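Gokitura opens its doors for a day of robot demonstrations

August 30, 2018

The robotics workshop at Gokitura held its summer open day this week, with up to 80 people at a time walking through the building to see the machines at work. Total attendance came to 600, according to the sign-in sheets at the front entrance.

The event ran from midmorning until early evening. Visitors were taken through in groups, with each tour lasting 20 minutes, and could then stay in the main hall to talk with staff or go back to a demonstration they wanted to see again. Many did. By early afternoon the line for the picking station reached the stairs, and a second guide was called in from the offices to help.

Gokitura opened its workshop to the public for the first time last year, but that event was limited to families of employees and students from two nearby high schools. This year no invitation was needed.

"We had requests all winter from people who had heard there was a robot here and wanted to know what it did," said Odette Fleury, who organized the day. "Some of them live across the street. It seemed reasonable to let them in."

Three demonstrations were on the program. The first, on the ground floor, was a small wheeled cart that follows a painted line between two shelves and stops when someone steps in front of it. The second was a sorting table, where a camera looks at plastic parts moving by on a belt and an air jet pushes the wrong ones off. Both were built by trainees and run through the year as teaching equipment.

The third, and the one most people had come for, was the picking project known as Urka. It uses a KUKA industrial arm fitted with a gripper, mounted so that it can reach down into an open metal bin. The bin holds a handful of ordinary things of different shapes, and the arm's task is to pick them up one at a time.

Baptiste Bodin, the engineer in charge of Urka, gave the talk at that station for most of the day. He told visitors that arms of this general kind have been used in factories for decades, usually to repeat the same movement with the same part in the same place. The project is looking at what happens when the parts are all different and nobody has lined them up.

"A sweet potato doesn't come with a drawing," Bodin told one group. "You can't look up the dimensions. The next one will be longer, or fatter, or bent the other way."

Groceries and household items make up most of what the project works with. The team keeps a shelf of them next to the workstation, and the produce is replaced when it goes soft. Cups and bottles are harder than they look, Bodin said. They are light, so a finger that touches one side before the other tends to push the object away, and clear plastic gives a camera very little to go on. Round things roll. Things lying against a wall of the bin leave no room for a finger on that side, and the arm either has to come in at a different angle or leave them for later.

The software chooses a grip, the arm moves, and the result is written to a log as a success or a failure. The team recorded 1,992 attempts in January, the busiest month so far. Bodin did not give a success rate for the open day, saying the objects had been changed so often at the request of visitors that the numbers would not mean much.

Requests were allowed within limits. Anyone in the group could pick an item from the shelf and hand it to a staff member, who placed it in the bin while the arm was stopped. Glass was not permitted, and neither were phones, although several people offered theirs. Visitors stood behind a rope during each run, and a member of the team kept one hand near the stop button throughout.

The arm was run at reduced speed for the day. This disappointed a few of the younger visitors, one of whom asked if there was a faster setting and was told that there was, and that he would not be seeing it.

Mireille Boyer came with her two daughters and stayed for three runs. She works in the packing department of a mail-order company and said she had expected something quicker.

"I could empty that bin in the time it takes to think about it," she said. "But then I watched it try for something on its side, and I started looking at how I would do it myself. You use your fingertips, you sort of roll it toward you. I never thought about that before."

Her older daughter, who is 11, wanted to know why the gripper does not have five fingers. Bodin said hands with more fingers exist, but that they cost more, break more easily and are more difficult to control, and that a simple gripper is enough for a surprising number of objects. He added that the wiring is already a chore with what they have. Every cable that goes to the wrist has to bend with the arm without catching on anything, and checking them is the first job each morning.

Part of the equipment at the station was supplied by Kovex, a local firm that builds test stands and has worked with Gokitura for four years. Lindalva Marinho, who leads the firm's technical side, spent the afternoon in the hall answering questions. Most of them, she said, were about jobs.

"People ask if this is going to replace somebody, and it's a fair thing to ask," Marinho said. "I tell them what I know. There are warehouses that can't fill the night shift, and there are other places where people are worried about their hours. A machine like this one is a research setup. It's a long way from working next to anyone. But I'm not going to tell them nothing will change."

She said her own company has hired over the same period, mainly machinists and people who can wire a cabinet properly. Application forms for the fall training course were laid out at the Kovex table and had to be reprinted once.

A short panel was held in the Orbán room at the end of the afternoon, with Fleury, Marinho and Mireille Leblanc, who teaches electronics at the vocational school and brought a class of her own. The room was full and some listened from the hallway. Leblanc said her students had been most interested in the parts of the day that did not go to plan.

One of those came before lunch, when the Urka station was out of service for close to half an hour. The arm had stopped partway through a movement and would not restart. Bodin and a colleague traced the trouble to a connector that had worked loose, pushed it back in and ran the arm through its checks while the group watched. Leblanc's class was in that group.

"They see videos where everything works the first time," Leblanc said during the panel. "Then they come to our lab, their own project doesn't work, and they think they're bad at it. It did them good to see an engineer on his knees with a flashlight."

Questions from the floor covered the price of the arm, which Fleury declined to give, how much power the station uses, and whether the robot could learn to fold laundry. Bodin, called in from the next room to answer the last one, said cloth was a separate problem and that he was glad it belonged to someone else. A retired mail carrier asked if the arm could tell how heavy a parcel was. It can estimate the load at the wrist, he was told, but the present project does not make much use of it.

There were some complaints. The parking lot filled within the first hour, and cars were left along the access road until the neighboring garage asked for them to be moved. The upper floor could be reached only by stairs for part of the morning while the elevator was being looked at. Fleury said both points would be taken up before another date is set. She would also like to see more seating in the hall and a separate time slot for school groups, who had to share tours with everyone else.

A decision on next year has not been made. Fleury said she would prefer to hold two smaller days, one of them in January – when the schools are looking for somewhere to take their classes – and keep the summer event for the general public. That depends on the workshop schedule. The Urka team loses most of a week to an open day, counting the cleanup beforehand and the time needed to bring the arm back to its normal settings.

Work on the project resumes this week. The next stage will look at fuller bins, where objects lie on top of each other and moving one shifts the rest. Bodin said the team will keep the same arm and most of the same household items, and will compare the new results with the log from the winter. 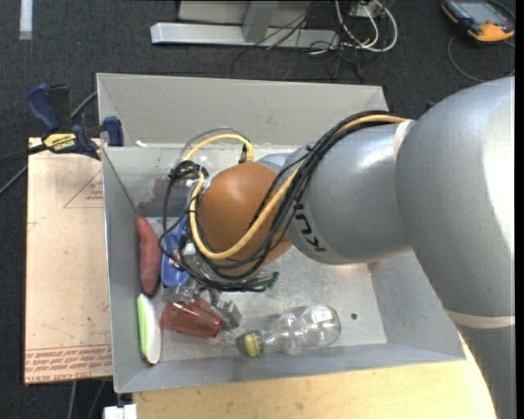 The comparison should be finished before the end of the year, he said, and the results will be presented at Gokitura in an evening session open to anyone who attended the tours.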